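Unit 8: Learning from hand-held gripper demonstrations

Reading for this unit: the Ondska data notes, sections on collection and filtering. Bring your February lab sheet.

1. Why collect by hand

In Unit 7 we recorded demonstrations by driving the Eveo arm with a leader device. That gave us clean joint data, but each episode was slow and the arm had to be in the room. With a hand-held gripper a person does the task directly. The camera on the tool records what the robot's wrist camera would see later, and the pose of the tool is recovered from the video afterward.

The cost is that we never measure joint angles. The policy has to be trained on tool motion and finger width only.

2. What goes into one training sample

Two image frames, the current finger width, and the relative motion of the tool over the next 10 steps. All motion is given relative to the current tool pose. Absolute table coordinates are not used, so a policy trained on one table can be run on another.

3. Pose recovery and where it fails

Pose recovery matches small visual features from frame to frame. It needs texture. Glossy or plain surfaces give few matches, and repeated patterns give wrong ones. When the tool is close to the table, most of the view is table surface, and whatever marks it has must carry the match.

In the Kudo set we used 1,000 episodes. Pose recovery failed on 19 of them, and those were dropped before training.

4. Start frames

Finger width is scaled so that 0 is closed and 1 is fully open. Check the first frame of an episode against the logged width before you use it. If the two disagree, redo the width calibration for the whole session.
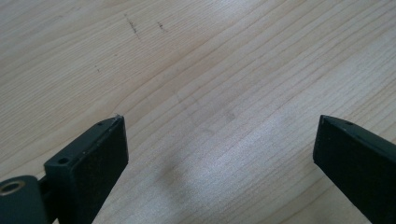
Figure 8.1. Tool view with the fingers fully open over bare wood. Note the grain lines and the two dark scratches near the top.

Lab task: run the Grundus filter script on your own episodes, list the ones it rejects, and give the stage at which each was rejected. Submit the list with your width calibration plot.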